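Section 2: Setting up your first fan feed

Okay, you've made your account, you've picked a username you may regret later, and now you're looking at an empty Wurnenex home page. This is the fun bit! I'm going to walk you through it the way I'd do it myself, and I've followed celebrity gossip for most of my adult life, so I have opinions.

You'll need your login and a list (in your head is fine) of the actors, singers and reality people you care about. Have a snack nearby too, if you're anything like me.

Picking who you follow

1. Tap Stars in the bottom menu. The page opens on whoever is popular today.

2. Type a name into the search box. Spelling matters less than it used to, but give it at least the first name and a letter or two of the last.

3. Tap the little heart next to the name. It fills in when the follow has gone through.

4. Do the same for everybody else on your list. A free account can follow 400 people, and yes, I've hit the limit (I had a whole season of dating show contestants in there and couldn't tell you one thing about them now).

Note: Couples get their own pages. If you follow both halves of a couple, you'll also be asked if you want the couple page. I say yes to those, but be warned that the page stays in your feed after a breakup until you take it out yourself. I had one going for months after the two of them had stopped speaking, and it kept sending me anniversary reminders.

Setting the rumor slider

This is my favorite setting in the whole app and hardly any of my friends have touched it.

5. Go to Settings, then Feed, then Rumors.

6. Drag the slider where you want it. All the way left is confirmed news only, meaning the star or their publicist has said it out loud. The middle adds stories with a named source. All the way right gives you everything, including "a friend close to the pair" and somebody's cousin who parks cars at a restaurant.

7. Tap Save. It doesn't save by itself, and I have lost my setting more than once by just swiping away.

Caution: With the slider all the way right, posts are not checked before you see them. Please don't repeat them as fact, and don't go yelling in anyone's comments over a story with a gray tag on it. Gray means unconfirmed. I keep mine in the middle most of the year and push it right in January, when awards season gets going and I want all the red carpet chatter I can get.

Turning on alerts

8. Still in Settings, open Alerts and switch on Breaking.

9. Choose up to 2 names for Instant. These are the ones that will buzz your phone the second something comes in, so choose carefully. Mine used to be both leads from Jovside, the hospital soap, and the week their wedding episode leaked I couldn't get through a sandwich.

10. Set your quiet hours. I have mine from 10 p.m. to 7 a.m. and the gossip is always still there at breakfast.

Note: If you share a tablet at home, alerts show up on the lock screen for everyone. Switch on Hide Preview if you'd like to keep your interests to yourself.

Adding a cover photo

11. Tap your profile circle, then Edit Cover, and choose any picture from your phone. Movie stills and paparazzi shots get taken down for copyright, so use one you own.
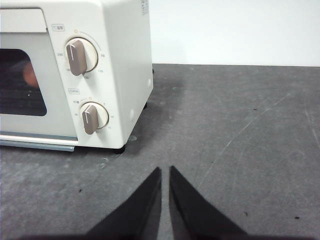
Toaster oven on a dark gray tabletop.

12. Pinch to resize, then tap Done. The cover shows on your profile and on any list you share.

Joining a room

13. Tap Rooms and look for a show or a star. Every room has a number, and you can type it in directly if a friend gives you one. The room for Stutilville fans is 2327, and it's lovely, very chatty, mostly people arguing over who should have ended up with the sheriff.

14. Read the pinned post before you write anything. In 2327 it's by Obinna Igwe, who runs the room, and it covers spoilers, leaked photos and the rule about leaving the actors' kids out of it.

15. Say hi! Tap the pencil, write your post, and add the spoiler tag if it needs one.

Caution: Deleting a post doesn't pull it back from people who already got it as an alert. Read it through once before you hit Send.

If your feed still looks empty after all this, pull down on the home page to refresh, then log out and back in. Section 3 covers muting.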